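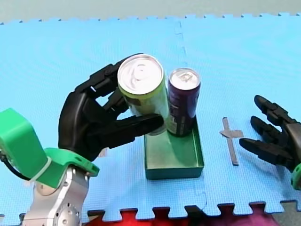
Section 6. Setting Up and Loading the Drink Trays

This section covers the small open trays supplied with the Gindden refreshment cart, the foam mats that go under them, and how cans are placed in them. Read Section 2 (Unpacking) first if the cart is new. Bottles and cartons are covered in Section 7.

6.1 What you need

Drink trays, one for each service point
Interlocking foam mat tiles
A damp cloth and a dry cloth
Unopened cans, standard or slim
The stock sheet from the front pocket of this binder

The trays are shallow with low walls. They hold cans upright on a table or counter. They are not meant for carrying a full load across a room or up stairs. Use the Domau carry crate for that.

6.2 Laying the mat

1. Wipe the table and let it dry completely. Foam tiles slide on a damp surface.
2. Lay the first tile flat with the textured side up.
3. Line up the teeth of the second tile and press down along the joint with the heel of your hand, working from one end to the other.
4. Run a finger along the seam. If you feel a ridge, pull the last few teeth apart and press them in again.
5. Keep the outer edge of the mat at least 2 inches back from the edge of the table.

Note: New tiles may curl at the corners when they come out of the shrink wrap. Turn them face down overnight under something flat and heavy.

Caution: Do not stretch the tiles to make them reach. A stretched joint opens up during service, and a can set down on the gap may tip.

6.3 Placing the tray

1. Check the inside of the tray for grit, dried syrup or loose pull tabs. Wipe it out if needed.
2. Set the tray near the center of the mat with a short side facing you. Cans are then loaded from back to front.
3. Place the whole base of the tray on one tile. It can sit close to a seam but should not straddle it.
4. Press lightly on each corner. If the tray rocks, look for something under it before you look for a fault in the tray.

If two trays are used on the same mat, leave a hand's width between them. Trays pushed together are hard to lift out one at a time, and people tend to grab both walls and spill the second one.

6.4 Loading the cans

1. Take cans one at a time. Look over each one for dents at the rim, bulging ends or a lifted tab. Put damaged cans aside and mark them on the stock sheet.
2. Dry any can that has come out of ice or a refrigerator.
3. Put the first can in a back corner, upright, with its base flat on the floor of the tray.
4. Bring the next can in over the wall of the tray and lower it beside the first. It is fine for it to lean a little on the way down. Straighten it before you let go.
5. Let the can settle before you release it. Dropping a can even a short distance can dent the bottom rim, and it will wobble from then on.
6. Fill the back of the tray before the front.

Standard and slim cans can share a tray. Put the slim cans in the corners, where two walls support them, and the wider cans next to them. Neighboring cans may touch, but they should not be wedged. You should be able to lift any can straight up without moving the one next to it.

Caution: Do not stack cans in the tray. The walls are too low to hold a second layer.

Caution: Never lift a can by its pull tab, even when the tray is tightly packed. Remove a can from the front first to make room for your fingers.

6.5 Refilling during service

1. Move the remaining cans to the front of the tray.
2. Load new cans at the back, following 6.4.
3. Write the number added on the stock sheet, with your initials.

Refill when the front of the tray is empty. A can standing alone in the tray is easily knocked over by someone reaching past it.

If a can falls over inside the tray, stand it up and move it to the back so that it has time to settle. If it is leaking, remove it, empty the tray, and clean both tray and mat before going on. Syrup that gets into the seam between tiles is much harder to remove once it dries.

6.6 Cleaning and storage

1. Take all cans out of the tray.
2. Wash the tray by hand in warm water with a little dish soap. Rinse and dry. Scouring pads leave shiny marks on the matte finish.
3. Separate the tiles and wipe both sides. Clean between the teeth with a soft brush.
4. Stand the tiles on edge until dry, then store them flat on the lower shelf of the cart.
5. Nest the trays on the shelf above. Do not put trays away with cans in them.

Keep tiles away from radiators and out of direct sun.

6.7 Replacement parts

Trays are listed in the parts catalog under item 342 and mat tiles under item 200. Send orders to Babita Joshi with the cart number from the plate under the handle. Tiles from the older Milier set have wider teeth and will not join to the current ones.

Section revised 4 July 2020 by Zubaida Sial. Replaces the loose sheet issued in June.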